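Print this article | E-mail this article

Keeping the tube cell straight

By Anathi Nkuna
December

The tube-handling cell at Sondesance occupies one bench against the rear wall of the sample preparation room. It has a single arm, a gripper with ribbed black fingers under a white housing, and clear acrylic racks set on a dark bench surface. The cell moves 1,545 tubes in a normal week. Its upkeep falls to two technicians, who share one logbook and a drawer of spare finger sets.

Most of the attention goes to the fingers. They curve at the lower end and are grooved along their length, and the grooves hold whatever the tubes leave behind. The log calls for a wipe with a lint-free cloth at the start of each shift and a full finger change after 148 hours of running. Swanepoel, the integrator that built the cell, set the first interval at twice that. The technicians shortened it after tubes began to sit a few degrees off vertical in the grip.

A tilted tube will usually still go into a rack, but it touches the rim of the hole on the way down. Over a shift the contact shows up in the force log as a row of small peaks. Trukov, the software that runs the arm, stops the cell only when a peak passes a fixed limit, so a slow drift can run for days without an alarm. The technicians now export the force log every Friday and read it by eye.

Teaching the rack

Clear acrylic is hard on a vision system. The lower tier of holes shows through the top plate, and the overhead light puts a bright arc on the rim of each opening. Early attempts to find the holes by camera locked onto the wrong tier often enough that the method was dropped. Positions are now taught by hand, at the two outermost holes on one diagonal, and the rest are calculated from the hole spacing.

Teaching is done with an empty rack and one tube filled with clear liquid. An empty tube weighs too little to show finger slip. The operator closes the grip, lifts, and holds the tube upright over the bench for 35 seconds before moving to the first hole. If the level of the liquid has dropped against the mark on the pendant screen, the finger set is rejected — even a new one.

The green light beside the fingers is checked at the same time. On this cell it signals that the gripper has power and is ready for commands. It carries no information about grip force, a point the Sastis training sheet makes twice. 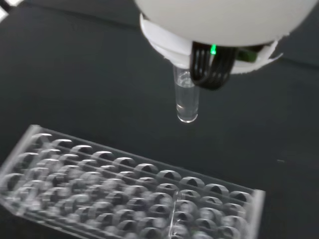
After a finger change

A new set is run through 96 pick-and-place cycles at half speed before the cell goes back to work. The force readings from the last cycles are saved as the baseline for that set, and the old fingers are bagged with their hours written on the label.

Last updated: December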